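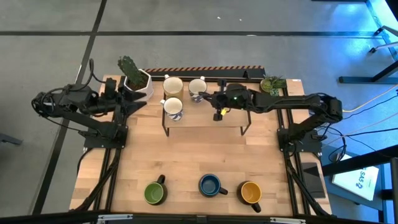 Six mugs, two plants, one wooden table.

Right, a thread on giving up sugar in tea, as three of you have asked how it's going. Badly, then fine, then badly again.

I was a two-spoons person from the age of ten. My nan made it that way and I never questioned it. Four mugs a day, so you can do the sums yourselves.

Kumudini Weerakoon at work told me to drop half a spoon a week. Sensible woman. I ignored her and went cold turkey on a Monday with a dentist appointment in it (do not do this).

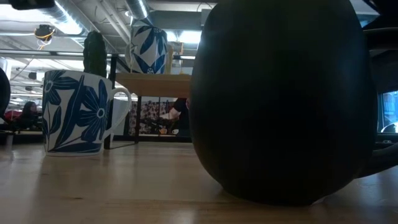 Week one was grim. Everything tasted like a wet cardboard box and I was short with people on the bus. What helped was using a different mug, because my usual one made me expect the sweet stuff. I'd go for something like the white one with the dark blue flowers and long pointy leaves, it feels like proper tea for a proper grown-up. The big black one is for people who've made peace with life.

Week two, better! I could taste the difference between brands for the first time ever, and I'm sorry to say the cheap bags I've defended for years are horrible. Sunil Roy, you were right, please don't reply to this.

Then I went to my aunt's, she put two in without asking, and I drank the lot. Heaven. Started over the next morning.
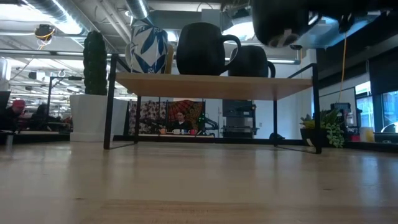

Black mugs, big and small, next to the blue and white vase.

Coffee is staying exactly as it is, before anyone starts. Biscuits too.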